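Ticket 1446
Product: Hollis shop inventory, label module
Opened by: Eun-ji Lim, Grestden
Assigned to: Dong-hyun Ban
Status: Pending customer confirmation

Reported problem
Stock labels for glued-up boards print with the width and length swapped. Started in August after the update to build 189. Labels for sheet goods and hardware are correct. Same result from both front office workstations.

09:40 Ban
Requested the print log and an export of the item table. Asked whether the label template had been edited since the update.

10:15 Lim
Template not edited. Log and export attached.

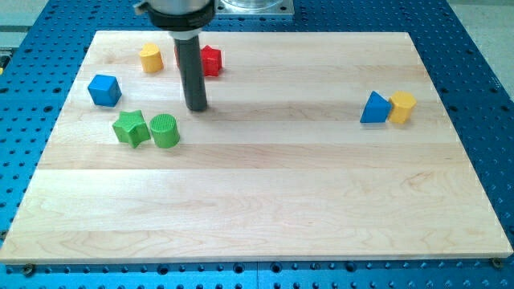
10:50 Ban
Log shows the label service reading dimensions from the legacy field order. Build 189 moved grain direction ahead of length in the panel record. Any template saved before the update still pulls by position, so every value after thickness shifts. Sheet goods have no grain field and are not affected.

Tried on test system:
Cleared template cache. No change.
Reinstalled printer driver. No change.
Opened template, changed nothing, saved under a new name. Labels correct.

11:20 Lim
Resaved the panel template. Four labels printed, all correct. The Torken handheld still shows the old order on screen.

11:35 Ban
The handheld keeps its own copy. Go to Settings, Sync, Full Refresh. Quick Refresh skips templates. Leave the unit in the cradle until the progress bar clears.

13:05 Lim
Full Refresh stopped at item 7 with "record locked." The record was open in Ridden on the second workstation. Closed it and restarted the refresh. Running now.

13:10 Ban
Noted. Labels printed before the fix need to be reprinted by hand, there is no batch option for closed jobs. Defect filed against the template loader. Please confirm when the refresh completes.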